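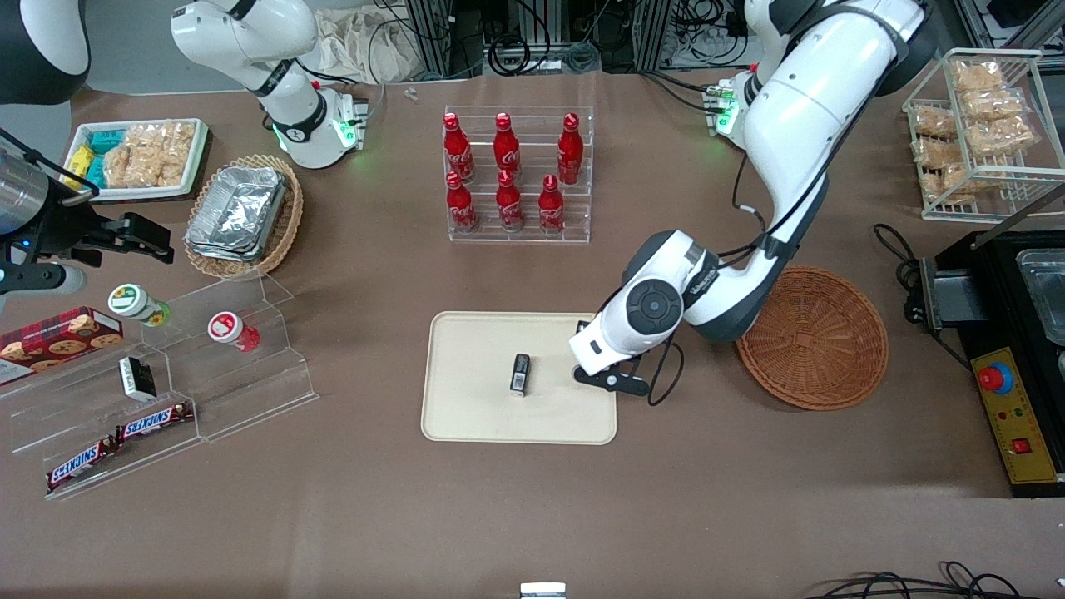

Tuesday, transport crate bench notes (May)

Crate build, second version. Writing this up while the glue sets on the divider strips, so forgive the order.

Background for anyone joining late: we're building travel crates for the rescue runs, the long ones where the dogs and cats spend most of a day on the road between shelters. The old crates are fine for a trip across town. On a long haul they rattle, the water bowls tip at the first curve, and by the second fuel stop the bedding has slid into one corner and the animal is lying on bare floor. I came back from the last Grillberg run with a whole page of complaints and I've been itching to get at them ever since!

What changed from version one

Floor. Version one had a flat floor with a mat on top. Version two has a shallow lip across the front and a mat that tucks under two side rails. I yanked on it for a good while this morning and couldn't get it to ride up. The rails are rounded over (did it by hand with a block, 120 grit then 220) because a nervous dog will find any sharp edge with its chin.

Bowl mount. This is the part I'm happiest with. The bowl now hangs in a ring on the door, with a second ring below that keeps the base from swinging. Filled it to the brim, set the crate on the rolling cart and ran it up and down the hallway over the door sill. Spilled maybe a spoonful on the first pass, and after I lowered the bottom ring by a finger's width it stayed put. I did it four more times just because it was fun to watch.

Door latch. Swapped the slide bolt for the Liyanage paddle latch. You can open it with one hand while the other hand is on a leash, and that alone is worth the extra drilling. It does stand out from the door farther than I'd like. Need to see if it catches on the van netting.

Weight. The new crate comes in 2 pounds heavier than the old one. The rails are most of that. I can live with it, but please lift one before you tell me you can live with it too, especially up to the top row in the van.

Noise test

Put the empty crate in the back of the van and drove the gravel loop behind the feed store, then the highway out to the Clovedeck turnoff and back. 60 mph on the highway, a crawl on the gravel. Phone recording on the floor beside the crate, windows up. Version one on the same loop sounded like a drawer of forks. Version two has one buzz left, and I'm nearly sure it's the top hinge pin. Stuck a scrap of felt behind it and the buzz dropped a lot, so felt washers go on the parts list.

I'd love a quieter van to test in, but then we don't drive a quieter van.

Bedding

Tried three kinds. The fleece pad slides least and washes best, but it takes forever to dry. The quilted one dries quickly and bunches up. The Zeka pad (the gray one with the rubbery dots) grips beautifully and I was ready to order a stack until I noticed the dots peeling after two trips through the hot wash. Going to try it on warm before I give up on it. If it survives ten washes I'll be thrilled.

First animal in the crate

Only a short one, and only a very easygoing foster hound who'll climb into anything if there's a biscuit in it. 30 minutes parked with the door open, then closed, then a slow drive around the block. She turned around twice, flopped down and snored. Drank from the bowl without any coaxing. I know one sleepy hound proves next to nothing, and the real test is a cat who hates everybody, but I drove back grinning anyway.

One thing I noticed: she put her nose to the left side vents the whole time and ignored the right. The left ones are a bit lower. Maybe move the right ones down to match on the next build? Cheap change, since that panel gets cut fresh every time.

Range and route stuff

The next long run is some 700 miles there and back, with the overnight in the middle. If the glue holds and the hinge gets its washers, I want two of the new crates on board next to four of the old ones, same row, so we can compare them fairly at each stop. Check at every stop: mat position, bowl level, latch, and whether the animal is lying down or standing. Write it on the door tag, please, and not on the back of a receipt (I did that last time and then threw the receipt away).

To do

Felt washers, both hinges
Check latch against the van netting
Zeka pad, warm wash, keep a tally on the shelf
Lower the right-hand vents on the next side panel
Sand the lip again, there's a rough spot near the left rail
Ask around for a grumpy cat

Glue is still tacky at the back corner. Leaving the clamps on overnight, please don't move them.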